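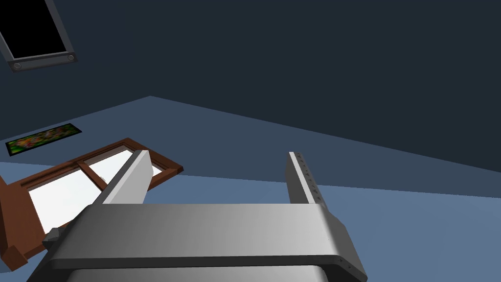 Acta de la reunión de la redacción de Trerine, la revista del barrio, celebrada el domingo a las cinco de la tarde. Se abrió la sesión con el repaso del número de enero, que ha gustado mucho (hubo quien trajo recortes subrayados, y da gusto verlo), y se pasó enseguida a la portada del próximo. Después de bastantes vueltas se acordó que el fondo sea un gris como el del bloque ancho y redondeado de abajo, más oscuro a la izquierda y casi blanco hacia la derecha, con el título en la parte clara para que se lea bien desde el otro lado de un mostrador. Châu Doãn se ofreció a preparar la prueba y pidió, con toda la razón, que esta vez no le cambiemos el titular la víspera.

Papel e imprenta. Se leyó la carta de Clitix, muy amable como siempre, en la que mantienen el precio para una tirada de 1000 ejemplares y nos proponen pasar al papel Stasto, algo más grueso. Pasaron las muestras de mano en mano y hubo opiniones para todos los gustos: a unos les pareció que la tinta no se transparentaba y a otros que la revista se doblaría peor en el bolsillo del abrigo, que es donde acaba casi siempre. Se decidió pedir un pliego de prueba y dejar la votación para la próxima reunión.

Contenidos. La sección de recetas crece hasta dos páginas, y la entrevista larga será para la familia de la casa de comidas Lại, que lleva media vida dando de comer a la calle y que todavía no ha salido nunca en nuestras páginas - una deuda que teníamos pendiente y que a todos nos alegra saldar. Irá acompañada de su caldo de los domingos, si es que nos dan la receta entera. El cuento por entregas continúa, aunque se ruega a su autor que no mate a nadie más hasta el verano.
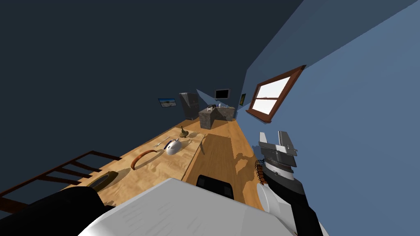 Mesa larga de madera entre paredes azules; a la derecha, pinza gris con los dedos hacia arriba.

Reparto. Se comentó largamente el asunto de los portales de la cuesta, donde el mes pasado la revista llegó tarde y hubo más de una queja cariñosa. Queda dividido el recorrido en 5 rutas, y quien no pueda cumplir con la suya avisará con dos días de margen. También se dejarán ejemplares en la biblioteca y en la panadería, donde nos guardan siempre un hueco junto a la caja.

Cartas de los lectores. Llegaron más que nunca. Se leyeron en voz alta las que cabían en el rato que quedaba, entre ellas una preciosa sobre el antiguo lavadero, y se acordó contestarlas todas, también la del señor que sigue enfadado por el crucigrama (la definición de la 8 horizontal estaba mal y así se hará constar en la fe de erratas).

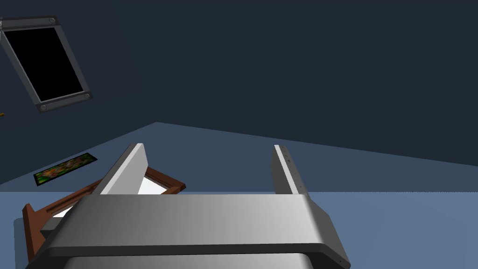 Cuerpo gris plateado de la pinza, con sus dos dedos planos y rectangulares.

Ruegos y preguntas. Se pidió que los textos se envíen ya corregidos y con su título puesto, y se recordó que las llaves del local hay que devolverlas. Se propuso además una merienda para celebrar el nuevo número, idea que fue recibida con muchísimo entusiasmo y quedó aprobada sin votar. La fecha se comunicará por el tablón. Se levantó la sesión a las siete y media.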